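Workshop notebook, back corner
Fri 13 October
Izzati Yeoh

Paper and boxes

I meant to give the corner a quick hour before lunch and ended up giving it most of the day, as usually happens to me once I've got the tape out. I'm writing it all down while my tea is still warm, partly so the rest of you can find things on Monday and partly because I went looking for my notes from September about the wall paper and found that I had written "paper fixed, see me." Thank you, past me. Very helpful.

The wall first. The old sheet had gone soft at the corners and there was a long crease through the lower half that caught the light every afternoon, so down it came. I warmed the tape with the hair dryer on low and peeled it sideways, slowly, and the cream paint on the panel stayed where it was except for one speck near the light switch, which I've touched up from the little jar in the paint cupboard. (The jar is nearly finished. If anyone is passing the hardware store, the lid has the color code on it, and please don't let them talk you into "almost the same.")

I cut the new piece from the Uçar roll, 88 cm wide, and let it lie face down under the big cutting mat for 80 minutes with the dictionaries on top. I was impatient with it last time and it curled back on itself the minute I let go. This time it hung so much better! I taped the top edge first, starting in the middle and working out to each side with the flat of my hand, then left it hanging by itself while I had a sandwich, and only then did the sides. I used the Pokasach tape. I know some of you like the stronger one, and it does hold, but it also takes the paint with it, and I'm the one with the little jar.

One thing I'd do differently: I measured down from the ceiling and the ceiling isn't level, so I had the sheet up, stood back by the door, didn't like it, and took the whole top edge off again. Next time measure up from the floor.

Then the boxes. We've been letting the cardboard pile up behind the door ever since the Drorel order came, and I've flattened everything that was torn or damp or had lost its bottom. The good brown ones with the oval handle holes I kept. They're a nice size to carry even when they're full, and you can get your whole hand through the hole, which is more than I can say for the plastic tubs. One is standing open at the right of the white paper with its front flap folded down, and I like it that way, so please leave the flap be. You can see straight in, and the bright green cube with the studs on it is in there if anyone is hunting for it.

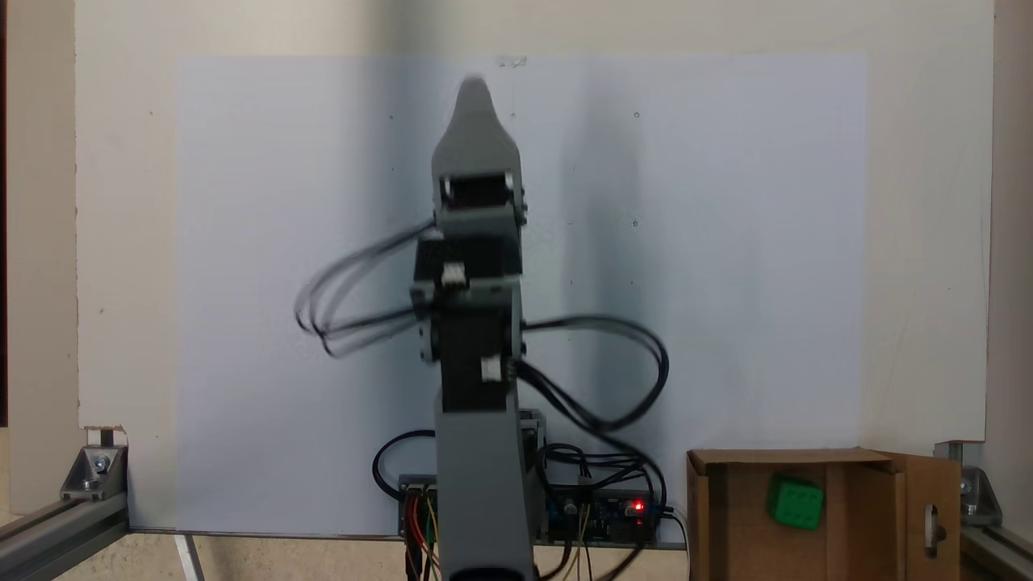 What went where

The flattened cardboard is tied up and waiting by the back door. I used the hairy string, sorry, it was all I could find. Recycling won't take it with tape on, so I pulled off whatever came easily and left the rest for somebody with better fingernails.

The rest of the paper roll is standing up in the tall bin next to the Jukberg shelves, with a rubber band at each end. Please don't lean it against the radiator. I've written the remaining length on the inside of the core in pencil, 6 m, and whoever cuts from it next should cross that out and write the new number. It takes a second and it saves me unrolling the thing across the whole floor and then having to chase it.

Tape lives in the top drawer now, the left one. I folded the end over on each roll, and I'd love it if that habit spread.

The box knife has a new blade. The old ones are in the jam jar with the slotted lid, and the jar is getting full, so I'll ask where it goes.

The scissors with the orange handles are still missing. I looked under everything.

Still to do

Label the kept boxes. I'd like the labels on the short side, under the handle hole, where you can read them when they're on a shelf. I started with the good marker and it bled into the cardboard, so I'm going to try paper labels instead and see if they stick.

Fill the old nail hole in the panel. The new sheet covers it, but I know it's there and it bothers me.

Sweep properly. I did the middle of the room and ran out of steam before the edges. There were little curls of tape everywhere, including one on the sole of my shoe that I carried all the way to the kitchen and back.

Order more paper. The 7 day delivery was fine last time, so no need to pay for the fast one, only somebody should do it before the roll gets short. I'll do it Monday morning if there isn't a note here from one of you by then.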